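How to get through your first month on an exchange abroad (without believing the brochure)

Every exchange handbook I was handed said the same thing: stay open, say yes, keep a journal. I did all that at Flillargate and spent my first two weeks broke and eating crackers. So take my steps below with the same suspicion I now have for everyone else's.

Step 1. Read the housing contract, then read it again.
The welcome email from Dandik, the company that ran our dorm, said "fully furnished." Mine came with a bed and a desk. No pillow, no pan, no lamp. Write and ask for the full list of what's in the room. If they answer with a link to the same page you've already read, assume the answer is no and pack a sheet.

Step 2. Have cash for the gap.
You will be told your student account opens in "a few days." Mine took 17. My deposit, meanwhile, was due on arrival: 215, in local money, card not accepted. Work out what you need for a month and keep it somewhere you can reach with the bank card you have now.

Step 3. Be careful with the buddy program.
I'm sure some buddies are great. Mine met me at the station, showed me a grocery store and was never heard from again. Sign up, fine, but don't hang your social life on it. The people I still talk to came from the laundry room and from a terrible choir.
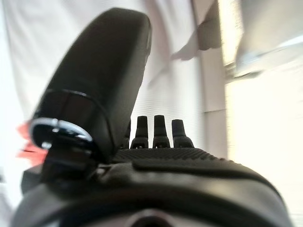

Step 4. Pick classes for the second week, not the first.
Everybody shops around in week one, and the rooms are packed. We had 38 people in a seminar meant for half that, and by the next Tuesday you could stretch your legs out. If a class looks full, go anyway and put your name on the waiting list. Get your home school's approval for two backups before you leave, in writing. "Should be fine" from an adviser is worth nothing in November when the credits don't transfer.

Step 5. Ignore the culture shock chart.
You know the one, with the honeymoon at the top and the dip after it. Teshome, the agency that placed me, showed it at orientation as if it were a train schedule. I was miserable on day one and fairly cheerful by the time I was supposed to be in the dip. If you feel bad, check whether you've slept and eaten first, then call someone.

Step 6. Learn the boring words.
The Brosine app taught me to say that the horse drinks milk. What I needed was "receipt," "the heat is off" and "is this the line?" Write down ten sentences you say in an ordinary day at home and get somebody who speaks the language to fix them. Then use them, even when people switch to English on you, and they will.

Posted Fri 22 July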